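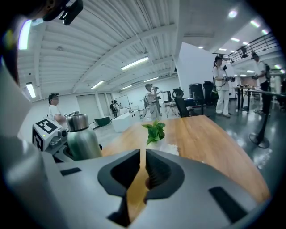

The Prestard hand kit arrives in a padded case the size of a carry-on, and the first thing you learn from it is that you are the robot now. The kit, sold by a small outfit called Branitz, is a hand-held gripper with a trigger, a set of spare finger pads and a software license. You carry it to a task, you do the task with its two fingers in place of your five, and the recording goes off to train a machine that will someday do it without you. I spent much of February doing this. The black rubber pads on the fingers are ridged on the inside, and they meet near the middle with a narrow V left between them, a gap you come to know very well when you are trying to pick up a sheet of paper from a wooden tabletop. Water bottles are easier. I would recommend starting with the water bottle.

Branitz calls the kit "ready in minutes," and the first few minutes are indeed fine. You charge it, you pair it, you squeeze the trigger and the fingers close with a small, satisfying clack. Then comes calibration, which wants you to move the gripper slowly in a figure eight while the laptop thinks it over. Mine failed twice under the bright lights of our test space and passed on the third try, for reasons the manual keeps to itself. The manual, by the way, runs to 186 pages. The section on the carrying case is excellent.

Once it is running, the thing is a pleasure, or at least an interesting chore. The trigger has a light pull and a clear stop at the end, and after an hour or so I quit thinking about my fingers and started thinking about its fingers. This is apparently the point. A person wearing the kit slows down, lines up and commits. I have never put a mug on a shelf with such care, and I have owned some nice mugs.

The weight is another matter. Branitz suggests sessions of 25 minutes with a rest between them, and I took this for lawyerly caution until my forearm began sending me messages. The balance is a little nose-heavy, so the wrist does the holding while the shoulder complains. The older Engelhardt grip, which I tried last fall, sits better in the hand but has slick finger pads that let go of anything with a curve to it. Given the choice, I will take the sore arm. Dropping the same tomato all afternoon does something to a person.

The software, called Cisano, is where your patience goes. It sorts your takes into good, doubtful and rejected, and it has strong opinions. It threw out a whole morning of towel folding on account of "insufficient variety," a remark I have also heard about my cooking. It does explain itself if you dig: click on a rejected take and a colored bar shows where it lost track of the hand. Most of my bad ones came from hurrying the first second, before the recording had settled. Wait for the beep. I did not wait for the beep for three days.

The price is $1,464, pads and one year of Cisano included, and a second year costs extra. For a lab that would otherwise be steering a full robot arm by remote control, that is cheap. For a curious person with a garage, it is a lot of money to spend on doing your own dishes slowly. You can rent the kit by the week, and I would do that first.

Branitz says a lighter body is on the way and won't say when. In the meantime, order an extra set of finger pads with the kit. The ridges pick up lint, and flour, and whatever it is that lives at the bottom of a toolbox, and the cleaning brush in the case is too wide to fit between them.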